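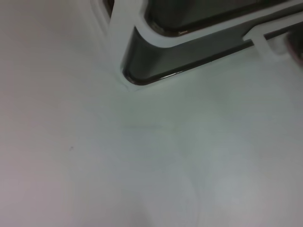 Fig. 7. Wrist camera view, close in on the white frame and its dark recesses.

Step 4. Setting the wrist camera view

1. Clear your bench, switch on the Drodix arm and let it settle into its home pose before you touch anything else.

2. Open the camera window and jog the wrist down slowly until you have a view like Fig. 7 – pale surface low, white frame running across the top. Take your time, it's a fiddly little move at first!

3. Type 85 in the exposure box and press Save.

Note: A small speck on a pale surface is fine and you can leave it be.

Caution: Keep your hands well away from the gripper while jogging, and keep the stop button within easy reach.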